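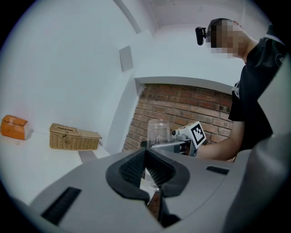
Clear cup with the ribbed lid rim, brick recess behind.

Aug 28, 2020
Venter room, white table

Carried on with the tabletop setup. Picked up from the last entry, where the layout was left half done and the cups were still in their sleeve on the shelf. Everything below is for the white table only. The other bench has its own page.

Table first. Top measures 127 cm along the long side. Height is 69 cm at the wall end and a hair more at the other, so the floor is out or one foot is. Turned the feet until it stopped rocking. It started again after lunch when somebody leaned on it, so a turned foot is no fix. Put a folded strip of card under the near left leg for now. Ask Rarnov if they sell the feet separately. Their sheet lists a replacement top and a replacement frame and says nothing on feet.

Wiped the top with plain water and a cloth. The Prullix spray leaves a film that shows up on white as soon as the light comes across it, and it makes the jar slide. Moved the bottle to the cupboard over the sink. If you need to get tape glue off, use the spray on the cloth and go over it with water after.

Cups. These are the Sornito clear plastic ones. Rim is ribbed where the lid goes on. They are light, and an empty one goes over if the table is knocked. Tried three ways of making them steadier:

- Dry rice in the bottom. Stays put well, but rice gets everywhere when a cup does go over. Swept twice.
- A coin taped to the underside. Looks fine, cup rocks on the tape.
- A disc of shelf liner under the cup. Best of the lot. Cut the disc a little smaller than the base or the edge curls up.

Going with the liner. Enough of it left on the roll for the whole sleeve. Scissors are in the drawer, please put them back there.

One cup had a crack down from the rim. Binned it. Check each one against the light before it goes on the table, the cracks are hard to see otherwise. Clear plastic on a white top is hard to see in general. From a standing height the rim is what you find first, and the walls of the cup more or less go away. Moving it so the brick is behind it helps a lot when you are standing on the right side. Standing at the front edge it makes no difference, all you have behind it is table.

Lids: not used today. They fit tight and the cup bends when you press them on. Come back to it.

Jar. Clear glass, heavier than it looks, 119 g on the kitchen scale with nothing in it. Much steadier than the cups and didn't need the liner. Position near the right front corner is good for reach but I don't love having glass that close to an edge. Tried it farther in and then it crowded the middle. Left it at the corner. If it gets chipped, take it off the table straight away and note it here. There is one spare, wrapped in newspaper, bottom shelf.
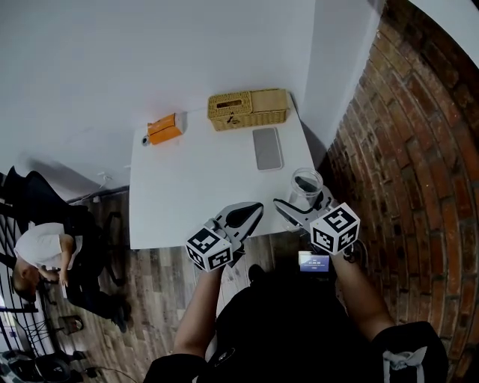 Table in the brick corner. Wicker box at the back against the wall, orange box left of it, jar at right front.

Back row. The woven tissue box goes against the wall and stays there. It is a good size for a fixed point, easy to find by eye, and the tan shows up against the white. The slot in the lid is a plain rectangle. Tissue refills from the corner store are a bit long for it and have to be bent at one end, then they pull out two at a time. Buy the shorter ones next time.

Orange box to the left of the wicker one. Tried it in front first and it hid too much. At the back left it is out of the way and still easy to see. It is the brightest thing on the table by some distance, so if you are setting out from memory, place it first and work to the right.

Things wander. By midafternoon the back row had come forward a good way from where it was in the morning. Part of that is the table rocking and part is people nudging things back a little off the mark each time. Marked the positions with pencil on masking tape, small corners only, stuck at the back where hands don't rest. Tape at the front edge gets rubbed up within the hour. The pencil smears on the top itself, so keep it on the tape.

Reset between runs was set at 30 seconds on the sheet. Too short if the cup has gone over, plenty if it hasn't. Wrote 45 next to it in pencil, to be agreed.

Light. Window side is brighter before noon and the top glares. After that it evens out. Overhead light on all day regardless, so that the morning and afternoon look closer to each other. Anything shiny laid on the right half of the table picks up a pale patch of light, phone included.

Room. The brick is dusty. Brush past it in a dark shirt and it shows, and some of the dust ends up on the table. Ran the vacuum along the foot of the wall with the brush head. Don't use the hard nozzle on the joints, it pulls out bits of mortar. The plank floor is fine with a dry mop. Office chairs had drifted toward the table again and one of them catches the leg when it rolls back. Pushed it out to the side. A strip of tape on the floor might be enough to keep that space clear.

Standing at the front edge for a long stretch is hard on the lower back at this height. Found it easier with feet apart and a bit closer in than feels natural. Mat would help. There was one in the old workshop, check if it came over with the move.

To do:
- Feet for the table, write to Rarnov
- Shorter tissue refills
- Second roll of masking tape, the narrow kind
- Try the Sornito lids with something in the cup
- Liner disc for the jar as well, see if it makes any difference
- Agree the reset time
- Look for the mat

Added at end of day: left the layout standing overnight with a note on the table. Cups are back in the sleeve, open end folded over. Card is still under the leg. If the wobble is back in the morning, swap the card for a slice of cork, there is a sheet of it behind the door. Next check of the whole layout first week of September, unless the table gets moved before then, in which case redo the tape corners and measure both ends again.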